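Wooden cubby display rack: shelves sag and the dividers won't stay square

Asked in Furniture & Fixtures

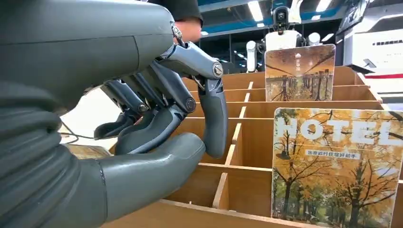 Background and measurements

I have an open-compartment wooden display rack in a small shop. It was bought secondhand, sold under the name Ikley, and I have no paperwork for it. The unit is a grid: long horizontal shelves running the full width, with short vertical dividers between them. The dividers and shelves are slotted into each other with half-depth notches, like the cardboard inserts in a box of glasses. There is no glue in the joints that I can find. The sides are held with screws through the outside face.

Overall width is 82 inches. Shelf thickness is a bit under half an inch when I put calipers on it. There is no back panel. There are empty screw holes along the rear edges, so I assume there used to be one.

Two problems:

1. The lower shelves dip in the middle. With a straightedge across the full width, the gap at the center is clearly visible on the bottom two rows and hardly there on the top row.

2. The whole unit leans to one side when pushed at a top corner. It comes back most of the way but not all of it. The compartments are now slightly diamond-shaped, and small boxes that used to fit flush in them stick at one corner.

I stock ceramic tiles and small jars in it. I have not weighed everything, but the heavy stock is on the bottom rows because I was told that was safer.

What I have tried: tightening the side screws (they turn without biting at two corners), and tapping the dividers back to vertical with a rubber mallet, after which they moved again within a couple of weeks.

What I want to know is whether this can be fixed without taking it fully apart, whether a back panel alone would solve the leaning, and whether the sagging can be reversed or only stopped. I can use a drill and a handsaw. I don't have a table saw or a place to set one up.

Last updated: 12 Sep 2024
6 comments

widico_bench

These are two separate faults and need two separate repairs.

Racking (the lean)

A rectangle made of four sticks with loose corners has no resistance to side load. Notched dividers add very little, as each slot has some clearance and the clearances add up across the grid. A back panel fixes this completely if it is fastened properly. Put a panel on loosely with four nails and it does almost nothing.

Use quarter-inch plywood. Hardboard works for a light bookcase, but it tears out at the fasteners under tiles. You can have the plywood cut to size where you buy it. At 82 inches wide it should come out of a standard 8-foot sheet in one piece, provided the rack is no taller than 48 inches. If it is taller, use two pieces and place the seam on the centerline of a horizontal shelf so both edges have something to screw into.

Procedure:

Empty the rack and lay it face down on a flat floor. It takes two people at that width.

Measure both diagonals, corner to corner. Push on the long diagonal until the two measurements match. If they are within an eighth of an inch of each other, that is close enough for this kind of unit.

Hold it there with a strap or a long clamp across the corners that were too far apart.

Lay the panel on and screw the four corners first. Check the diagonals again. Then screw along every shelf and every side, at 6-inch spacing. Number 6 screws, an inch long, with pilot holes. The shelf edge is under half an inch thick, so mark the centerline of each shelf on the panel before drilling. A pilot hole that wanders will split the shelf or come out into a compartment.

Glue is optional. Glue makes it permanent and stiffer. I would leave it out if you ever expect to move the rack through a narrow door in pieces.

Stripped corner screws

Two that spin means the hole is worn out. Drill it to three-eighths, glue in a piece of hardwood dowel, let it set overnight, cut it flush and drill a new pilot. Note that you would be screwing into the side of the dowel fibers only if you orient it that way – from the end of the shelf you will be in end grain, which holds poorly. Use a longer screw than the original, at least 2 inches, and go in dead straight.

Sag

Deflection goes up with the cube of the span and down with the cube of the thickness. Half the unsupported span gives one eighth of the deflection under the same load per inch. That is why the grid matters. Each divider should be carrying the shelf above it down to the shelf below, and finally to the floor. If your dividers line up in vertical columns, the load goes straight down through them and the only thing that can sag is the bottom shelf, unless the bottom shelf is also held up from underneath.

So look under the bottom shelf. I expect there is nothing between it and the floor except at the two sides. If that is the case, the whole stack of columns is resting on an 82-inch board with no middle support, and it drags the rows above down with it, less and less as you go up. This matches what you measured.

Fix: put supports under the bottom shelf, one under each column of dividers. Scrap blocks cut to the exact floor clearance are fine. Jack the shelf up to straight first, using a pair of opposed wedges under the center, and go slowly. Then fit the blocks, glue and screw them, and remove the wedges.

Can it be reversed? Partly. Elastic sag goes away when the load is removed. Creep does not go away by itself. If you unload it and a dip is still there the next morning, that portion is creep. Jacking it straight and holding it there with blocks and a screwed back panel will keep it straight.

Order of work: blocks last, back panel before blocks, corners first. If you square the unit after the blocks are attached you will be fighting them.

30 people found this helpful
3 comments

Stendlow Joinery

Mostly agree with the above. A few additions.

Before buying a sheet, find out what the shelves are made of. Look at a raw edge or inside one of the old screw holes. Solid wood shows continuous grain running through to the inside. Plywood shows layers. Particleboard shows chips and crumbles when you push a nail into it. If it is particleboard, the dowel repair on the corners will not hold for long. Use a steel corner bracket inside the top and bottom corners, bolted through, with washers on the outside face.

If it is solid wood, check whether the sagging shelves can be flipped. On a half-notched grid the notches are on one edge only, front or rear, and run through the full thickness of the board. A shelf can therefore be turned over top to bottom and still fit, as long as the notch spacing is symmetrical from both ends. Flipping puts the crown up, and the load then works in your favor for a long time. This does need the grid taken apart, which you said you'd prefer to avoid, but with no glue it is an hour of work. Label everything with tape first. The slots look identical and they won't be.

If flipping is too much, a front edge strip will help. Take a strip of hardwood three-quarters thick and 1-1/2 inches tall, glue it to the front edge of the bottom shelf only, top of the strip level with the top of the shelf. It stiffens the board a good deal and hides the blocks. Clamp it at close spacing or use tape pulled tight. Wipe off squeeze-out before it skins over.

On loose slots: do not drive wedges into them. People do this and it spreads the shelf lengthwise, and then the sides bow out and the corner screws strip, which may be how yours got that way. Glue a strip of veneer to one face of the divider at the notch, let it dry and sand it until it slides in with hand pressure. The Kusuma iron-on edging works for this and can be cut with scissors.

Anchor the unit to the wall. I would do this first and everything else afterward. A rack of tiles in a room open to the public should not be freestanding whatever its condition. Two steel angle brackets at the top rail into studs, not into drywall anchors. If the studs don't fall where you want them, screw a horizontal batten to the studs and fix the rack to the batten.

Also level the floor contact. Put a level on the top rail after the repair and shim the low end. A unit that was square on the workshop floor will rack again if one side stands on a high tile.

11 people found this helpful
2 comments

gridshelf3000

had the same one or close to it. I just put L brackets under the middle of the shelves and it was fine. You have to use short screws or they come through the top and scratch things. Mine only held yarn so I can't say for tiles.

For the lean I ran a flat metal strap corner to corner across the back, screwed at both ends. One strap only stops it going one way, so you need two in an X. Cheaper than plywood and you can still see the wall through it if you care about that.

2 people found this helpful
0 comments

Follow-up from the original poster

Checked underneath. There are no supports between the two sides, as the first reply expected. The dividers do line up in columns. Shelves are solid wood as far as I can tell from the screw holes. Unloaded overnight, the bottom shelf recovered a little over half of the dip.

I am going with the wall brackets first, then the plywood back, then blocks. I will leave flipping the shelves unless the dip comes back. Tiles are staying on the floor in their cartons until the panel is on.

4 shares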